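Speaker notes: Tromus, a mobile arm built in a shared workshop
Semundale Makers' Evening, 27th September
Slot is 20 minutes including questions

Slide 1. Title

Say who I am and that I rent a bench at the Fetville workshop. Tromus is the name of the robot. It is a wheeled base with one arm and a hand on the end. Most of the work has been done on evenings and Sundays.

Ask who in the room has built anything with a motor in it. If most hands go up, skip the second half of slide 3.

Slide 2. What it is supposed to do

Drive to a table, pick up one item, bring it to another table. That is the whole job. It does not need to open doors or climb anything. Mention that the first plan had a lift column and I dropped it when I priced the rail.

Slide 3. Parts and cost

Total so far is 800 dollars. The drive motors took the biggest share, then the battery. The frame is aluminum extrusion from the workshop scrap rack, paid for by weight. The hand weighs 753 grams with its cable, and the shoulder motor was picked to suit that number.

Wheelbase is 208 millimeters. This was too narrow for the arm at full reach, so the battery moved to the back of the base. Leave time for a question here, people usually ask about tipping.

Slide 4. Why there is a simulator

I have the big floor at Fetville for one evening a week. The rest of the time there is a table saw on it. The simulator runs on my computer at home, so I can work on the software any night.

The simulated rooms came from a starter pack called Ferraro. I kept the furniture mostly as it came. The graphics are low resolution and I left them that way so it runs on an old machine.

Slide 5. The simulated room

Stay on each one long enough for the back row to see it. Laser pointer is in the side pocket of the bag. 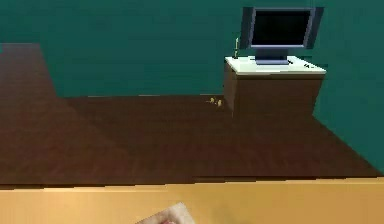
The tip of the hand is at the bottom, over the tabletop. Cabinet and monitor at the back.

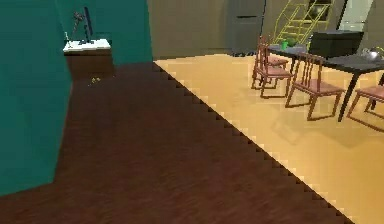

Point to the table legs and the chair legs. A scanner mounted low sees those and misses the top.

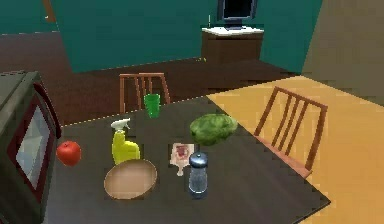 Objects on the table: apple, spray bottle, lettuce, green cup, pepper shaker. Point out the shaker, clear body with a metallic cap.

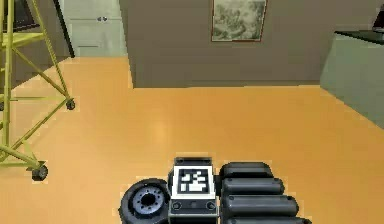
Marker plate on its mounting block, with a wheel to the left. Yellow scaffold on casters, green counter on the right.

Slide 6. Markers

A square marker gives position and angle from a single camera view if the printed size is known. Mine went wrong for two weeks because I measured to the outside of the white margin when the code wanted the black square. Every distance came out long by the same share.

On the real machine, print on matte paper. Glossy paper washed out under the workshop tubes. Glue it to something flat. Cardboard bends when the heating comes on.

Slide 7. Chair legs

Show the planner diagram, the one with the red circles. The first version treated each leg as its own obstacle and tried to drive between them. The base would fit, the arm would not. Now each chair is one block with a margin around it. Slower routes, far fewer stops.

If anyone asks about people walking through: the base stops and waits. It does not go around.

Slide 8. Picking things up

Start with round objects. They are forgiving about which side the fingers come from. Thin flat things are bad with this hand and I have not solved it. Clear plastic and glass give poor depth readings on my camera, so the real robot is told to leave them alone.

Grip force in the simulator is generous. On the bench I had to cut the closing speed by half and put rubber on the fingertips. Pass the old fingertip around here, the one with the crack.

Slide 9. From the simulator to the bench

Things that carried over well: route planning, the order of the steps, the stop logic.

Things that did not: friction, cable drag, battery sag. The cable to the hand pulls the wrist to one side when the arm is out straight. There is a spring on it now and it is better.

Slide 10. Next

A proper cover for the electronics. A second emergency stop at the rear. A full run on the Fetville floor in November, table to table, with the saw moved to the wall. Anyone who wants to come should write their email on the sheet by the coffee.

Backup slide. Wiring

Only if asked. Motors and computer are on separate fuses. The stop button cuts the motor side and leaves the computer on, so the log is kept.

Bring: laptop, HDMI adapter, cracked fingertip, spare fingertip, sign-up sheet, pen.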